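Setting the grip on our laundry arm

I re-zero the gripper every 30 hours, straight after wiping both fingers. Close them empty, save that as zero, then try a proper shirt. Tea towels are too easy! 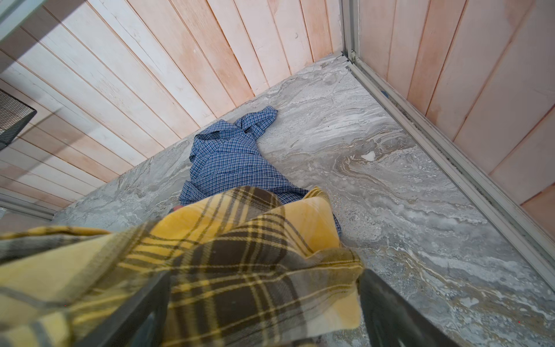 Plaid between the fingers, blue check still on the floor.

Cable slack comes next — Marisol Cabrera likes hers tight, I don't. Run the wrist through its full turn by hand. I want a loose loop over the gripper like the black one against the planks, and no tugging at the plug.

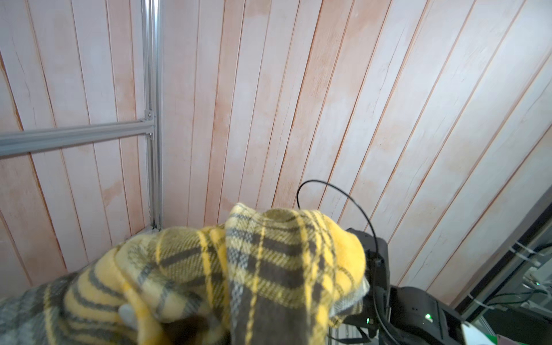 Force is the fiddly bit. I start at 4 and go up one step at a time. Thick folds draped over the gripper, like this yellow plaid, can fool it into stopping early, so try a thin shirt as well before you save.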